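Setting a Small Table: What a Dark Cloth Does for a Place Setting

Final report, Interior Objects and Everyday Use

When our class was told to choose "an everyday act that takes under five minutes" and study it for a whole term, I knew right away what I wanted. I wanted to set the table! I grew up in a house where my aunt Ebise Woldemariam would move a plate a finger's width, step back, and move it again, and I have been curious ever since about what she was looking for.

My question ended up fairly narrow. If you have a small white table and only a few pieces to put on it, how much does the cloth under them change the way people see and use the place? I compared a bare tabletop with one dressed in a dark plush cloth that covers only part of it, and I asked fellow students to set, eat, clear and talk.

Materials

The table is white with a fine wood grain you can feel with a fingernail. It has had a life already, and there are specks and a scratch or two that no amount of wiping took off. I decided early on to leave them alone, and they turned out to matter for the results (more on that below).

The cloth is black, soft, with a short pile and a finished edge. I tried three others before it. A linen runner slid around every time someone reached for a cup. A quilted mat was fine but made everything look like breakfast. The third was a lovely green cotton that swallowed the plate completely, so out it went.

For the dishes I wanted colors that would show up strongly. The plate is square, in green and black, and it came from a set called Vakia that Saron Woldemariam found at a secondhand sale. The fork is orange. There is also a white dish, which I almost left out because white on a white table seemed pointless — on the black cloth it was suddenly the brightest thing there.

How the sessions ran

I had 22 participants, all from our building, and each of them set the table twice. Half started with the bare table and half started with the cloth. I gave them the pieces in a pile and one instruction: "Set a place you would like to sit down at." After that I kept quiet, which was very hard for me.

They then ate a small snack (orange slices, or crackers for the people who didn't want sticky hands), cleared everything away, and answered a short set of questions. That made 42 completed settings in total, because 2 people had to leave for another class before their second turn.

Kalkidan Mekonnen helped me write the questions and talked me out of several bad ones. My first draft asked "Did the cloth make the table feel more elegant?" and she pointed out that nobody says no to that. We changed it to "What did you notice first?" and got much better answers.
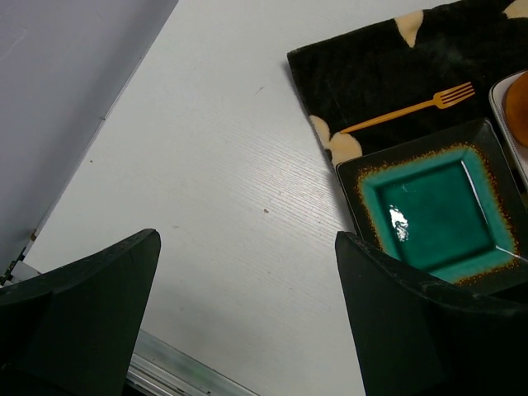
The orange fork, square plate and white dish on the black cloth

(Report written by Liya Woldegiorgis, student researcher)

Where people put things

I expected the cloth to go in the middle. On my own table it always does. But plenty of people pushed it to a corner or laid it at an angle, with a wide piece of white left bare. When I asked one of them about it, he said he liked having "a soft part and a work part," with the food on the cloth and his elbows and notebook on the hard surface. I love this answer. I had been thinking of the cloth as decoration, and he was using it to divide up the room he had.

Once the cloth was down, the pieces moved closer together. On the bare table people spread them out, sometimes so far that the dish was hard to reach from the chair. With the cloth they treated its edge like a border and kept the fork, the plate and the dish inside it. A few let a dish sit right up at the edge, but very few crossed it.

The fork was the real surprise. Its color got mentioned more than anything else on the cloth, and hardly at all on the bare table. Same fork, same light, same people! Francine Després, who teaches our materials seminar, suggested that I look at how contrast is handled in older still life painting, and I spent a very happy afternoon in the library doing that. I didn't have room for it in this report, but it's where I would like to go next.

What people said about the table itself

In the bare sessions, people talked about the scratches. They rubbed at the specks with a thumb, and one person asked me for a damp sponge before she would put the fork down. In the cloth sessions the same marks were mostly still in view, since the cloth covers only part of the top, and yet they came up much less. My guess is that people stopped inspecting the table once there was something richer to look at. A guess is all it is, and a longer study would have to test it properly.

The cloth did have its critics. Crumbs love plush. Clearing took longer, and the cracker group complained about it the most, with good cause — I was the one shaking it out of the window at six in the evening. Several people also said that they wouldn't want to put a full glass on it. I didn't use glasses, so I can't say how steady one would be.

Problems and changes

The daylight in the room changed a lot between the early sessions and the late ones. I should have closed the blind and used one lamp throughout. I also let people chat with friends who had already taken part, and at least one of them walked in and announced that she knew it was "the fork thing."

If I run it again, I'd like to add a pale cloth with the same pile as the black one, so that softness and darkness can be told apart. Right now I can't separate them. I would also give people two forks in different colors and let them pick.

Thanks to Saron for the dishes, to Kalkidan for the questions, and to my aunt Ebise, who read a draft over the phone in July and wanted to know why there wasn't a napkin. She's right, and the next version will have one.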